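From: Jad Chidiac
To: Hiltodham residents list
Subject: Re: [hiltodham] Water dispenser and cushions in the common room
Date: 31st July

Leen Chidiac wrote:
> Does anyone know if the dispenser is staying where it is? I thought
> it was going next to the sink. Also, I am missing a striped cloth
> and would like it back before we leave for Sabbagh.

Leen,

It is staying by the wall for now. Moving it next to the sink means a new outlet, and the quote we got in May was $282, so I let that go. The red taps are easy to reach from where it stands, and the low white counter is still free for cups – please don't stack them on the dispenser. 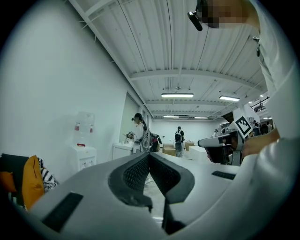
Common room, dispenser on the left with the bottle on top.

There is a black-and-white striped cloth in with the soft things on the left, next to the mustard-yellow cushion. If that is yours, please take it. Anything black in that pile can go to room 106 if it has no name on it.

Bottles now come from Sandent and the account number is 2746. Whoever puts the last one on should call them the same day. Empties go by the back door with the caps off. I paid the $168 deposit and will put it on the August bill.

Does anyone want the other cushions washed? I can take them along with mine.

Jad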